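Notes from the Flindik open day, Cistberg, August 30, 2024

Typing this on the train before it goes out of my head. Went for the software, so if you want motors and gear ratios, somebody else will have to write that up.

Building first. Old mill, 1943 over the door, signs to the lab pointing two different ways. Five stations open, ten minutes each, then a bell. Too short at every one of them.

Station one, the planner. They call it Plorel. Takes a goal, samples 200 candidate paths for the arm, throws out anything that hits the table model, scores the rest. Nice screen showing the rejected ones fading out in gray. Asked what happens when none survive. It widens the search once and then stops and asks a person. Good answer, I thought. Our own stack at work just keeps trying.

Station two, logging. Queue too long, skipped, went back later and it was a fellow with a laptop and a very good replay tool. Scrub the timeline, joint positions and both video streams move together, and you can drop a note on any moment. Wanted to take it home. Not released, no date, they were firm on that. May was mentioned and then un-mentioned.

Station three was perception and the one I stayed longest at (did two bells, sorry to whoever was behind me). Soft stuff, felt mostly. The old version fitted a flat rectangle to every sheet, fine until a sheet bends. The new one traces the outline and keeps a guess for the parts it can't see, and the guess gets less certain the longer they stay hidden. Training set for the edge finder was 400 hand-marked pictures, smaller than I expcted. Similar colors side by side are still the hard case, they said, plus fuzzy edges, where the outline jitters from one update to the next.

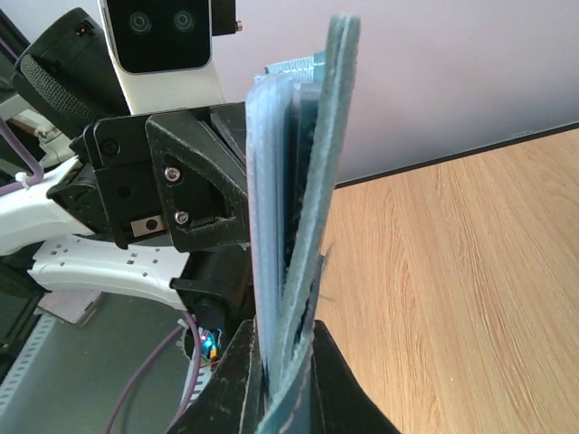
Station three: felt sheets in the gripper, the one on the right bowing outward.

Grip control sits in its own loop and doesn't wait for vision. Somebody asked why not one big model for everything. Long answer, missed half of it, bell.

Stations four and five a blur. Four was calibration, a wizard that walks you thru it with plain messages. Five was the Tzavaras simulator hooked up to Plorel, crashed once, restarted quick.

Coffee fine. Bring a pen, the handout has wide margins and no room on the tables. Want to ask them about the stop-and-ask rule by email, and whether the replay tool reads our logs.

Contact | Copyright 2024 | Back to top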